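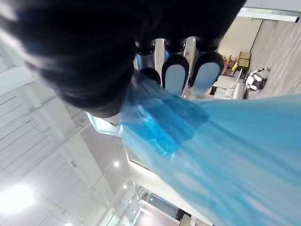

Subject: Re: [oralhistory-members] Revised guidance on recording and deposit
From: Ruth Fairclough, Lirnen Oral History Project
To: Members' list
Date: Aug 1, 2021

Dear members,

Thank you to those who replied to the draft guidance circulated last month. The message below answers the points raised by the Sulteo Local Studies Library, whose letter to the list is quoted in part, and sets out the wording that will be adopted. Partner groups should work from this text until the printed handbook is reissued.

The Sulteo library wrote:

> We welcome the draft and support its general direction. Our readers' most frequent complaint concerns access. A family member arrives, often from some distance, to hear a parent or grandparent, and we have to explain that the recording is closed because the agreement form was never returned, or was returned without a signature. Could the new guidance state plainly when the form is to be signed, and by whom it is to be kept?
>
> We would also ask for a ruling on summaries. The draft says that each interview should be accompanied by "a summary or transcript." In our experience a full transcript is seldom completed, and a summary that runs to half a page is of little use to anyone. We would prefer a minimum standard that a small group can meet.
>
> Lastly, the draft is silent on place names. In the Barnis interviews the same street is given under its old name, its present name, and at least one name used only by people who worked there. We have no wish to correct our narrators, but a catalog needs some consistency.

These are fair points, and each is taken up in the sections that follow.

1. Agreement forms

The agreement form will be explained to the narrator before the first meeting and signed at the end of the final recording session, when the narrator knows what has been said. Where an interview extends over more than one session, a short interim form is signed at each. The interviewer should bring two copies. One remains with the narrator. The other goes to the project office with the recording and is not to be held at home or by a partner group.

A narrator may close all or part of an interview for a stated period. The period must be written on the form as an end date. Phrases such as "for the time being" have caused difficulty in the past and will no longer be accepted.

If a narrator dies before signing, the recording is to be sent to the office unlisted, with a covering note. The office will write to the next of kin. Interviewers should not approach the family on this matter themselves.

2. Summaries and transcripts

The collection now holds 222 recordings, of which 84 have a full transcript. The project cannot promise to close that gap in the near future, and the guidance has been changed to reflect this. The required document is a timed summary, with an entry for every 5 minutes of recording. Each entry should give the subjects discussed, the persons and places named, and any passage that the interviewer thinks a researcher would wish to hear in full.

A transcript remains welcome but is optional. Where one is made, it should keep the narrator's own words and word order. False starts may be left out. Dialect may not be altered, and words that the transcriber could not make out should be marked as unclear and given a time reference.

3. Place names and personal names

The summary will record each name as the narrator spoke it. The office will add the present form in square brackets at the cataloging stage. Interviewers who know an alternative name are asked to put it on the separate name sheet and to leave the summary as it stands. The Yazıcı papers, which include shop ledgers and rent books from the lower part of Barnis, have been helpful in settling several older street names, and copies of the index may be requested from the office.

Living persons who are named in an unfavorable light should be listed on the name sheet with the time at which they are mentioned. The office will decide whether a passage needs to be withheld.

4. Where the interview is held

Most narrators prefer their own homes, and this should be offered first. Where a home interview is not suitable, groups may use a meeting room, provided that it is carpeted, has a door that closes, and does not face a busy road. Two comfortable chairs of the same kind and a small table between them are all the furniture required. Water should be within the narrator's reach. Papers and photographs brought by the narrator should be kept off the table until they are wanted, as the sound of handling them is easily picked up.

Telephones are to be switched off and not merely silenced. Clocks that strike should be noted on the summary if they cannot be stopped.
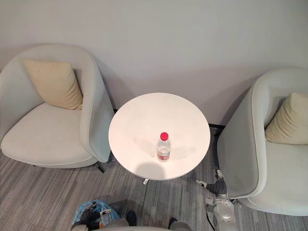
5. Deposit of recordings

Recordings should reach the office within 3 weeks of the final session. Please send the original, uncompressed file and not an edited version. The file name should consist of the narrator's surname, the year, and the session number, with no spaces. The form, the timed summary, and the name sheet travel with it. An incomplete deposit will be acknowledged but will not be given a reference number until the missing items arrive.

Groups should keep their own copy until they have received that number in writing. After that, the local copy may be retained for reference if it is stored securely, but it should not be lent or posted online.

6. Earlier interviews

The new rules apply to interviews begun in August or later. Work already in progress may be finished under the former guidance, although a timed summary would be appreciated in all cases. The Sulteo library has kindly offered to supply a list of the closed recordings for which readers have asked, and the office will begin with those when seeking outstanding signatures.

Further comments may be sent to the list or to me directly. Requests for blank forms should go to the office and should state the number of copies needed.

Yours sincerely,

Ruth Fairclough
Lirnen Oral History Project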